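Sopacua Saddle Stool, low back
$644 including delivery in Australia
Code: Jukenier 11
In stock: charcoal, navy, moss

I've sold stools for close work for a fair while now, and the Sopacua is the one I keep at my own bench (mine is the moss, and yes, it has tea on it). If you spend your day bent over something small — teeth, watches, beading, nails, a sewing machine — you'll know the feeling by three in the afternoon, when your neck has gone and your shoulders are up around your ears. A saddle seat tips your hips forward so your back sits up without you having to think about it. It feels very odd for the first week!

The seat is firmer than people expect. Give it a go before you decide you hate it. Felicidad Umali ordered one in August for her alterations shop and rang me on day two wanting to send it back, then rang again to order a second for her sister. I was quite pleased about that, I have to say.

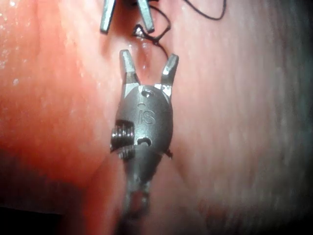
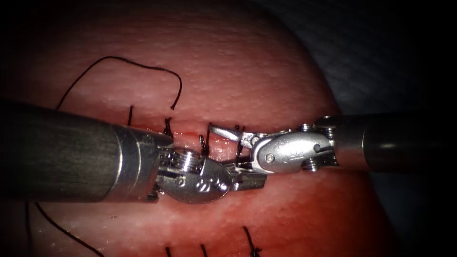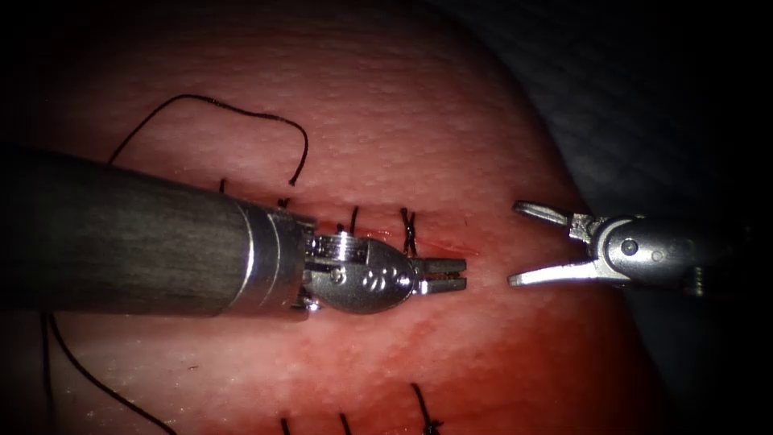

Now, height. The standard gas lift suits most people on a normal bench, and there's a tall lift for the same price if you work at a counter. Measure from the floor to the underside of your bench and put the number in the order notes, and I'll pick the right one for you. Short lifts are special order and take longer, sorry.

Castors are soft rubber, good on timber, vinyl and tile. On carpet they drag a bit, so ask me for the hard ones (no charge if you ask before I pack it).

The details
Seat: moulded foam, wipe-clean cover, stitched edge
Base: five-star, polished aluminium
Tilt: lever on the right-hand side
Maximum load: 200 kg
Assembly: push the lift into the base, sit down
Warranty: 3 years on the lift, one on the cover

To clean it, use warm water and a drop of dish soap. Please keep bleach away from it, it makes the cover go stiff and then the colour goes too.

Armrests don't fit this model. If you need them, have a look at the Skatero instead, which has the wider back and a swing arm on either side.

Dulce Chávez does the packing on Tuesdays and Fridays, and tracking goes out by email the same afternoon. Pick-up from the workshop is fine as well, just message first so one of us is in.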